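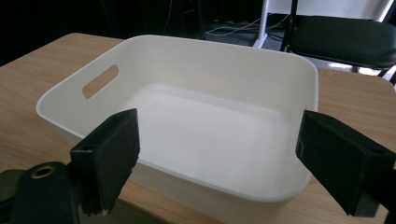 Unit 4 Handout: Collecting Demonstrations with the Hand-held Gripper

Course notes, Ginevra Zuccaro. Lab sections are run by Subbarao Hegde in the Dudholm room.

Last unit we drove the arm by remote control. This unit you carry the gripper yourself and the arm stays parked. The camera is mounted on the tool, so the learner gets close to the same view it will have later on the robot.

Terms

Demonstration: one complete attempt at the task, from start pose to release.
Episode: the recording of a demonstration, after trimming.
Policy: the program trained on the episodes.

Task for this unit: grasp an empty bin by its near rim, lift it, and set it down on the other side of the table.

Procedure

1. Set the bin on the table. Change its position and angle a little between demonstrations.
2. Start the recording and hold still for a second.
3. Approach with one finger on each side of the grasp point. Keep both fingers in view of the camera.
4. Close slowly. The fingers are padded, so you don't need to squeeze hard.
5. Lift, move, lower, open, back away. Stop the recording.

Move at the speed you'd want the robot to move. If you fumble a grasp and recover, keep the episode and tag it "recovery". If you drop the bin, discard it.

How much data

Each group records 100 demonstrations. Pooled with the March section, that should give us some 900 before trimming. Last year's class ended up with 613 usable episodes. Most of the rejects had lost tracking, usually from swinging the tool too fast at the start.

White plastic under bright light has little texture for the tracker to follow. Keep part of the tabletop or the room behind it in view whenever you can.

Before next class

Read the Mamberg chapter on action spaces, sections 2 and 3. Upload your episodes to the Abugri folder, and write 400 words on one episode you rejected and why.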